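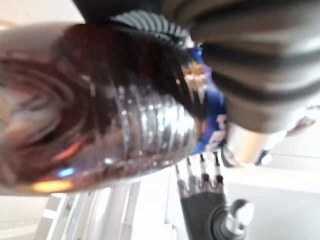
Can a machine put away the groceries yet? Under supervision and at low speed, it can put away some of them.

By the Technology Desk
5/8/20

Zatholm, a builder of automated handling equipment, has published results from a household and stockroom trial run at a Drustgate convenience store. The trial covered 14 chores, among them shelving bottled drinks, folding towels, wiping a counter and emptying a dish rack. The system finished 7 of them without a person stepping in.

Engineers logged 1378 separate grasps. Rigid boxes and cans gave the fewest errors. Bottles were harder. Clear plastic lets light through and throws highlights, which upsets depth estimates, and a liquid load shifts when the bottle is tilted. The control software, called Painemal, handles this by slowing the arm after contact and checking grip force again before the lift.

Speed remains the main limit. Moving one bottle from a crate to a shelf took some 36 seconds, measured from first approach to release. A store clerk does the same job in a fraction of that time. Towels were slower still, and the fitted sheet was dropped from the test plan before the trial began.

The report gives no price for the system. It does state that the finger pads are a wear part and that the arm must be recalibrated after each pad change. Running the unit overnight without staff present was outside the scope of the trial.

A second round is planned for August at a Ferkonine warehouse, with mixed crates and narrower shelves. Zatholm says the grasping routine will be unchanged and only the path planner will be replaced.

COMMENTS (3)

stockroom_nights: At that rate one crate of soda eats most of my break. Did they face the labels forward or just get them on the shelf?

palletjack: Labels weren't scored, it's in the appendix. Upright and not touching the next bottle counted as a pass.

M.T.: Call me when it does the fitted sheet.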